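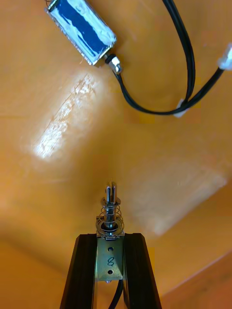
Angharad Ellis fand, ich hätte die Leserbriefe viel zu großzügig gezählt, eine Beschwerde über die Zustellung sei schließlich noch keine Reaktion auf eine Reportage. Stimmt schon! Ich habe also den ganzen September noch einmal durchgesehen (mit viel Tee) und die Zustellklagen rausgeworfen. Übrig blieben 646 Zuschriften an die Lokalredaktion in Wusley.

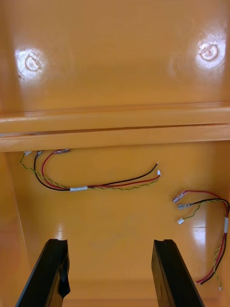 Mehr als 100 davon beziehen sich auf die Serie über Rückkehrer, die nach dem Studium wieder in der Stadt wohnen. Das hat mich wirklich überrascht, denn die Serie lief immer freitags, ganz hinten im Blatt.
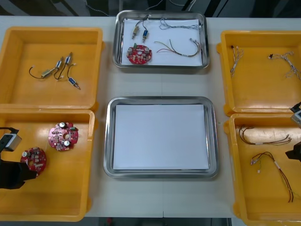 Abb. 1: Weißer Arbeitstisch mit gelben Kunststoff- und Edelstahlschalen.

Bei 32 Briefen war ich mir unsicher, ob sie die Serie meinen oder den Kommentar daneben – die laufen bei mir unter »unklar« und fehlen in der Auswertung.
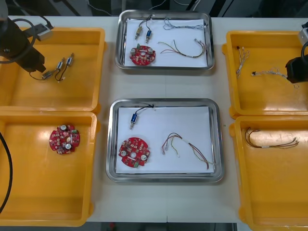 Abb. 2: Zwei kleine zylindrische Spulenbauteile in der gelben Schale oben links.

Die Briefe aus Mikeck behandle ich im nächsten Abschnitt gesondert, dort erscheint das Blatt mit eigenem Lokalteil.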